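Library > Automated Disassembly > Part Two: Cells > Chapter 7

Chapter 7
Setting Up a Processor Removal Cell

A cell that takes processors out of used desktop computers has one hard job. It must find a small square part in a case that is never placed in exactly the same spot twice. This chapter follows the setup of one such cell, known in the Ostwood course notes as Cell 123.

7.1 Placing the case
Lay the tower on its side with the open side up. Remove the side panel before the arm is powered, and keep it out of the path of the wrist.

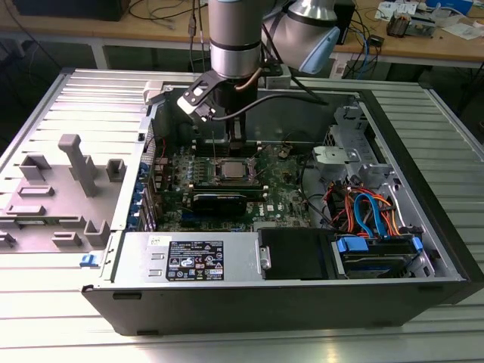
7.2 Teaching the waiting point
The waiting point is where the arm holds between moves. Set it above the tallest part of the case – measure this with the fingers closed and again with them open. In the Ostwood notes the clearance is 122 mm. 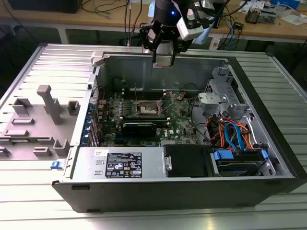

Save the point under its own name and run to it at low speed three times. If the arm stops in a different place on any run, check the base bolts before changing the program.

7.3 Approach to the socket
The retention lever must be up before the fingers close on the processor. Come straight down, and watch the gripper cable during the first runs. 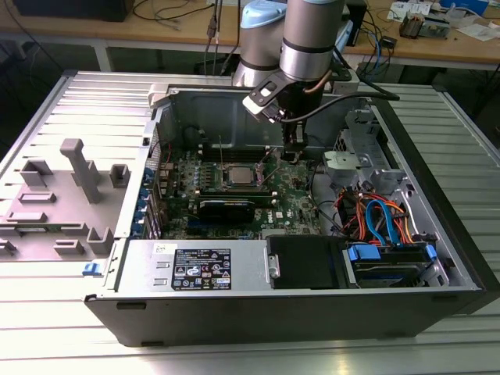 Figure 7.3 Gripper lowered into the case, with the processor in the socket and the lever raised.

Exposed pins bend easily. Once the processor is out, nothing should touch the socket, so the upward move is also taught as a straight line.
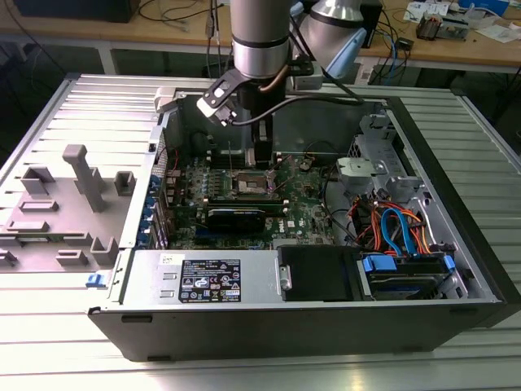
Finger pads wear with use. Inspect them every 238 cycles and replace both together.

Reader comments (3)

Damgaard_tech: Is the 122 mm taken from the rails or from the case edge?

Auður Vídalín: Case edge. The September printing will say so.

kmp177: We check pads more often than this, but our parts are greasy.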